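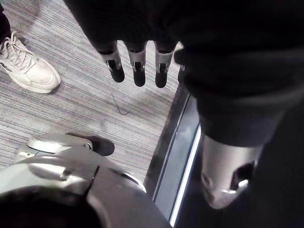
What happens when a robot comes to work?

Maybe you have heard a grown-up say, "One day the robots will do all our jobs." It can sound a little scary, or it can sound like a long vacation. At Gestden, a company that takes care of office buildings, the real story is smaller and more interesting. I went there to see how robots and people share one working day.

The building is called Vunitz. It has 448 desks, long halls and a lot of carpet. In the evening the office workers go home, and then the cleaning team begins. They collect cups, pick small things from the floor, vacuum the carpets and put the chairs in their places. In the morning everything must be ready again.

Why is picking up so hard?

For you, it is easy to pick up a piece of wire from the floor. You see it, you bend down, you close your fingers. You don't think about it at all.

Now try a small experiment. Put a piece of string on a carpet. Close one eye, put on thick winter gloves and try to pick up the string. Did you take the string, or did you take some of the carpet too? Maybe you took only air!

A robot has this kind of problem every day. A thin wire is almost flat. On a carpet with many thin lines, a wire can look like one more line. The robot has to find out which line is the wire, move its fingers to the correct place and close them with the right strength. If it closes them too weakly, the wire stays on the floor. If it pushes down too strongly, it can hurt the carpet or its own fingertips.

And small things are important. When a wire goes inside a vacuum cleaner, it can turn around the brush and stop it. So somebody must pick it up first.

What are the fingers like?

The robot fingers at Vunitz have metal parts and black, rounded tips. Between the parts there are joints. A joint is a place where something can bend. You have joints too: look at your own finger and count how many times it bends. Your thumb is different from the other fingers, isn't it?

Many robot hands copy our hands, because the world around us was made for human hands. Door handles, cups, pens and chairs all have a size and shape that people can hold.

Who teaches the robot?

Wálter Tamayo has cleaned offices for many years. When the robots came to Gestden in August, he was worried. "I went home and told my wife that I must look for another job," he told me.

He did not have to look for another job, but his job changed. Before, he spent the whole evening walking and bending, and at night his back was hurting. Now he works 2 hours of each shift as a robot trainer. He chooses things for the robot to practice with: wires, paper clips, pen caps, rubber bands. He puts them on the carpet and watches carefully what the hands do.

If the robot makes a mistake, Wálter writes it in a notebook. The engineers from Öztürkmen, the company that prepares the programs, read his notes and try to make the next attempt better. They know a lot about computers. Wálter knows a lot about floors – he can tell you where the wires always fall and which corner everyone forgets.

Is everybody happy about it?

Not everybody, and it would not be fair to hide this from you. One woman on the team told me that she liked the old evenings more. They cleaned together and talked all the time. Now she works on one floor and her friend on another, and they meet only at the break.

Some people also ask what will happen when the robots become faster. Will the company need so many cleaners? Gestden says that all 80 people on its cleaning teams will keep their work this year. After this year, the company does not know yet. The workers asked to be in the meetings where such things are decided, and now two of them go to every meeting.

I think this is a good idea. If something will change your day, you should be allowed to say what you think about it. It is the same in your classroom, when the teacher wants to move all the desks.

What can people do better?

I asked Wálter this question and he laughed. Then he showed me a drawer where he keeps things he has found under desks: a key, a child's drawing, one earring, a baby tooth in a little box. A robot can learn to pick up a tooth. But Wálter looked at it and understood that some mother or father was searching for it everywhere. He put a note by the elevator, and he is still waiting for an answer.

Some words to remember

Automation: when a machine does a job, or a part of a job, that people did before.
Joint: a place where a finger, an arm or a machine can bend.
Shift: the hours when one group of people is at work.
Trainer: a person who helps somebody, or something, to learn.

Something to try at home

Ask a grown-up which part of their work they would like to give to a robot, and which part they want to keep. Write down both answers. Then ask yourself the same question about your homework – and about your breakfast.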